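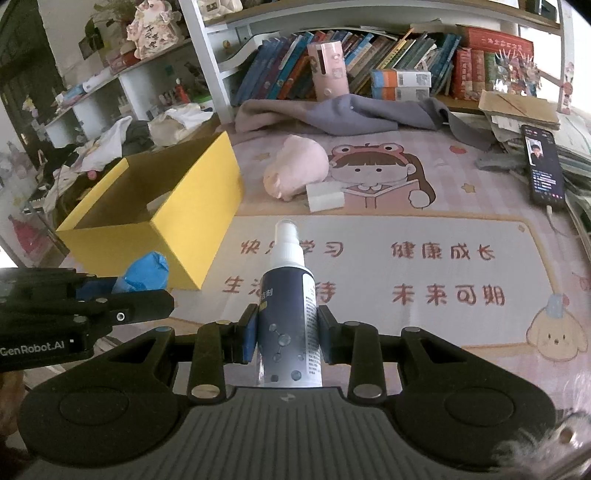

評価対象のシート。手前にスプレーボトル、左に黄色の紙箱。

Kashyap 学習用プリントシート（ピンク）使用評価
Boltamdale生活用品評価室

1. 評価の対象と範囲

当室では、家庭の学習スペースで使用される敷物類について、購入を検討する利用者からの照会を継続して受けている。本稿は、そのうち輸入販売店Preltikが取り扱うKashyapシリーズの学習用プリントシート（ピンク）について、使用評価の結果をまとめたものである。長辺は135センチメートルで、同シリーズの中では大判にあたる。

評価期間は6週間とした。期間中は、小学校低学年の児童がいる家庭の一室に敷き、学習、工作、仕分け作業、軽い休憩など、日常の用途にそのまま供した。評価の取りまとめは評価員のTaras Kuzmenkoが担当し、比較のために無地の敷物であるPlilowを同じ部屋で交互に使用している。

評価項目は、図柄、敷設のしやすさ、作業時の使い勝手、手入れ、収納、価格に対する妥当性の6項目である。各項目は5点満点で採点した。耐火性、成分の溶出等の安全性試験は当室の設備では実施できず、本稿の対象に含まれない。乳幼児が口に入れる可能性のある環境での使用については、販売店の表示を確認されたい。

2. 図柄　評点5

地色は淡いピンクで、カエルの形をした帽子をかぶった女の子が、ピンク色の本を読んでいる絵が大きく入る。女の子の絵の下には淡い色の帯があり、「快乐学习」「健康成长」「未来可期」などの中国語が赤い文字で記されている。右寄りには青い小さなパーティー帽をかぶった子犬が描かれ、星やリンゴの模様も配されている。

学習用をうたう敷物には、九九の表や地図を全面に印刷した製品が多い。それらは内容が学年に合わなくなると使われなくなる傾向があり、過去の評価でも利用者から同様の意見が寄せられている。本製品の図柄は学習内容そのものを載せておらず、進級しても継続して使用できる。対象家庭の児童は子犬の絵を気に入り、筆箱を置く位置を子犬の隣と決めていた。

文字はいずれも簡体字の中国語であり、日本語の併記は確認していない。「快乐学习」は楽しく学ぶ、「健康成长」は健やかに育つ、「未来可期」は将来に期待が持てる、という程度の意味である。標語としては穏当な内容で、室内に置いて差し支えるものではないと判断した。ただし、保護者の一部には、児童が字形を日本の漢字と混同することを懸念する声がある。「乐」「习」「长」は日本の教科書で用いる字体と異なるため、書き取りの練習を始めた児童に対しては、家庭で一言説明を加えることが望ましい。対象家庭ではこの点がかえって話題となり、児童が辞書で「楽」と「乐」の関係を調べる機会となった。

色調については、Plilowの灰色無地と比べた場合、室内が明るい印象になるとの評価で一致した。一方、白い消しゴムのかすは淡いピンクの上では目立ちにくく、掃除の際に見落としが生じた。濃色の鉛筆の粉は反対に目につきやすい。図柄の評点には影響させていないが、手入れの項で改めて触れる。

3. 敷設のしやすさ　評点3

開封直後は折り筋が残っており、広げただけでは平らにならなかった。四隅に図鑑を載せて一晩置いたところ、中央部の折り筋はほぼ気にならなくなったが、端部の折り筋は2週目に入るまで残った。販売店の案内には、折り筋の除去に関する記載が見当たらない。アイロンの使用可否も明示されていないため、評価では加熱を行わず、重しのみで対応した。

大判であることは長所と短所の両面を持つ。面積に余裕があるため、教科書を開いたまま横に工作の材料を広げることができる。他方、標準的な児童用の学習机の天板に敷く場合は余りが大きく、折り込むか垂らす必要がある。折り込んだ部分には段差が生じ、筆記には適さない。机上での使用を主とする家庭は、購入前に天板の寸法を測り、同シリーズの小判も含めて検討されたい。

裏面の滑りについては、木の床の上で端を引いた場合にずれが認められた。寝具の上に広げた場合は、座る位置を変えるたびに図柄が斜めになり、その都度の手直しを要した。Plilowは裏面に滑り止めがあり、この点では明らかに優位である。対象家庭では3週目から市販の滑り止めを併用し、以後、ずれに関する記録はない。

4. 作業時の使い勝手　評点4

本製品の用途として当初想定していたのは読書と筆記であったが、期間中に使用頻度が最も高かったのは、室内の小物の仕分けであった。引き出しや棚から出した物をいったんシートの上に集め、残す物、移す物、捨てる物に分ける作業である。淡色の地の上では小物の輪郭が見分けやすく、ヘアピンやクリップのような細かい物も紛失しにくい。

仕分け作業では、黄色の紙箱を併用した。蓋を開けたままシートの上に置き、行き先の定まらない物を一時的に入れる容器として使用している。専用の収納箱を別途購入する必要はなく、この種の紙箱で十分に用が足りる。箱を置く位置を左側に固定したところ、児童も迷わずに物を入れるようになった。箱の位置を毎回変えた週は、シートの上に物が残ったまま作業が終わる例が増えている。
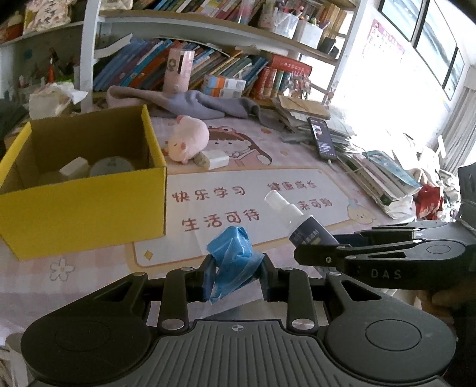

仕分けにあたっては、袋類の扱いに注意を要する。薄い袋は軽く、窓を開けた室内ではシートの外へ移動しやすい。また、丸めた袋は他の物の下に入り込むと見落とされる。評価では、袋類を最初に集めて所定の場所にまとめ、その後に文具や紙類に取りかかる順序を採用した。この順序に改めてからは、作業の終盤に袋が見つかって分類をやり直すことがなくなった。

スプレーボトルなどの容器類は、シートの上に立てて置くことを基本とした。下が寝具のように柔らかい場合は、底の小さい容器が倒れやすい。噴射口にキャップのある製品は、仕分けの間は必ずキャップを閉めておくべきである。児童が作業に加わる場合、洗浄剤の類は大人が先に取り分け、児童の手の届かない場所へ移すことを推奨する。

筆記については、下に硬い天板があれば支障はない。ただし、薄い紙に強い筆圧で書くと紙がわずかに沈み、筆跡が乱れることがあった。下敷きの使用により解消する程度のものである。工作については、はさみの使用は問題なく行えたが、カッターの使用は避けるべきである。シートはカッターマットの代わりにはならず、販売店もその用途を案内していない。

本やノートを積む場所としても使用した。重い本を長時間置いた箇所にくぼみは残らなかったが、紙の束は滑って崩れることがあり、高く積むことは勧められない。スマートフォンの充電中に敷く場合は、ケーブルを足や腕に引っかけないよう、端に沿わせて配線するのがよい。

5. 手入れ　評点4

日常の手入れは、粘着式のクリーナーを軽く転がし、次に固く絞った布で拭く方法とした。消しゴムのかすは前述のとおり見落としやすいため、目視に頼らず、端から端まで一定の順序でクリーナーをかけることが有効である。女の子の絵の周辺など、色の多い部分では特に残りやすい。

汚れの試験として、鉛筆、水性ペン、でんぷんのり、麦茶の各汚れを端部に付着させ、時間を置いて除去を試みた。鉛筆は乾いた布で薄くなり、水拭きで除去できた。でんぷんのりは乾く前であれば容易に取れる。麦茶は当日中に拭いた箇所では跡が残らず、翌日まで置いた箇所には薄い輪が残った。水性ペンは色によって差があり、黒は淡い灰色の跡となった。

スプレー式の洗浄剤を使用する場合は、シートに直接噴霧せず、布に取ってから拭くことを原則とした。あらかじめ隅の目立たない箇所で色落ちの有無を確かめ、図柄の部分に広く用いることは控えるべきである。洗浄剤の表示が外国語のみの場合、用途と使用上の注意を読み取れないまま使用してはならない。当室への照会にも、内容を確認せずに敷物へ使用し、変色を招いたとする事例が含まれる。

期間の終了時点で、図柄の退色は認められなかった。もっとも、対象家庭の部屋は北向きで直射日光がほとんど入らない。日当たりのよい窓際に常時敷いた場合の変化については、今回の結果から述べることはできない。

6. 収納　評点3

折りたたんで棚に収める方法と、筒状に巻いて立てる方法の両方を試した。前者は場所を取らないが、再び広げた際に折り筋が目立つ。後者は折り筋が付かない反面、大判のため巻いた状態でも長さがあり、児童用の低い棚には収まらない。対象家庭では最終的に、二つ折りにしてから緩く巻き、家具の隙間に立てる方法に落ち着いた。

付属の収納袋や留め具はない。巻いた状態を保つには紐などが必要となる。輪ゴムは端部に食い込むため適さず、幅のある布紐を用いた場合に最も形が崩れなかった。Preltikには、次回以降の入荷分について留め具の付属を検討するよう要望を伝えている。

7. 価格に対する妥当性　評点4

価格はPlilowをやや上回る。滑り止めを別に用意する費用を加えると、その差はさらに広がる。機能のみを比較すればPlilowに分があるが、対象家庭の児童は本製品を敷いた日に自分から片付けを始めることが多く、保護者はこの点を価格に見合うものと評価した。児童の行動は季節や学校の予定にも左右されるため、製品の効果として一般化することは差し控える。

返品条件は未開封に限られる。色味の印象が画面と異なるという理由では返品できないため、可能であれば店頭での確認を勧める。

8. 総合所見

本製品は、床や寝具の上、または広い机の上に敷き、読書や小物の仕分けに使用する家庭に適する。図柄の評価は高く、学年が上がっても使い続けられる点は、同種の製品の中で評価に値する。

敷設時のずれと折り筋は改善の余地が大きい。滑り止めの併用を前提とし、到着後は一晩以上重しを置いてから使用を開始することを勧める。小さな机で筆記のみに用いる場合は、大判の利点が生かされないため、Plilowまたは同シリーズの小判を優先して検討されたい。

仕分け作業に用いる際の手順として、当室が今回の評価で定めたものを次に記す。

シートを広げ、しわを伸ばす。
箱を左側に置き、作業が終わるまで動かさない。
袋類を先に集める。
洗浄剤などの容器は大人が取り分ける。
残りの物を分け、箱の中身は当日中に行き先を決める。
クリーナーをかけ、必要に応じて水拭きする。
完全に乾いてから巻く。

なお、評価に用いた製品は当室が店頭で購入したものであり、製造者および販売店からの提供は受けていない。同シリーズの小判については、9月に対象家庭を変えて評価を開始する予定である。本稿の内容に関する照会は、Boltamdale生活用品評価室の敷物担当が受け付けている。

評価・取りまとめ　Taras Kuzmenko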